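**Progress report, January 2022**
**Project:** Tiltik workroom refit and equipment consolidation
**Prepared by:** Hatice Tatlı
**For:** Kevin Heffernan, Grimex

### 1. Status

Work packages 1 and 2 are complete. Work package 3 (bench layout and cable management) is in progress and is the main subject of this report. Work package 4 (labeling and handover) has not started. Spending to date is within the approved budget and no transfer between lines is requested.

### 2. Work package 1: inventory

The inventory was closed with 960 line items. Of these, 227 were marked for disposal or return and 209 were moved to the Taşdemir store. The remainder stays in the workroom. Segundo Echeverri checked the list against the purchase records and corrected duplicate entries, mostly power adapters that had been entered once with their device and once alone.

Items without an owner were held for the agreed period and then assigned to the general pool. Two disputes over test meters are still open. They do not affect the layout.

### 3. Work package 2: shelving and storage

Shelving was installed to the revised drawing. The first drawing placed the deep shelves next to the door, where they would have reduced the clear width of the passage. Ertuğrul Sezer moved them to the long wall and the shallow units took their place. Bins were supplied by Wokedum in one delivery. Lids for the smallest size were short and the balance was credited.

Small parts are stored by function. Sorting by project was tried first and dropped when the same connectors appeared under four projects.

### 4. Work package 3: bench layout and cables

The low table remains in use for devices under setup. It carries more equipment than the plan allows for, and part of it will move to the main bench once the second power strip is approved.

Cables are the slowest part of the work. Some 500 were sorted by connector type and length. Those longer than the bench depth are coiled and hung. Shorter ones go flat in bins. Cengiz Kahraman tested the power leads and cut the plugs off any that failed. Data cables have been tested only where a matching device was at hand, and the rest carry a temporary tag.

Outstanding under this package:

- second power strip, quote received, approval pending
- hooks for the long coils, current ones are too close together
- relocation of devices from the low table
- testing of the remaining data cables

### 5. Deviations from plan

Package 3 is behind schedule. The cable count was estimated from the old inventory, which listed cables by box. The completion date for package 4 is unchanged, as labeling can begin on the finished shelves while bench work continues.

The plan assumed that the workroom would be closed during the refit. It has stayed open for setup work by agreement with the users. This slows the bench tasks.

### 6. Next period

Close package 3, begin labeling, and issue the draft storage guide for comment. Final handover remains planned for June. A decision on the power strip is requested from Grimex before the next report.

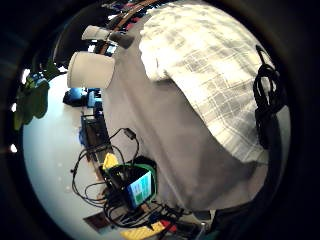

*Figure 1. Workroom during package 3: coiled black cables and electronics on the low table.*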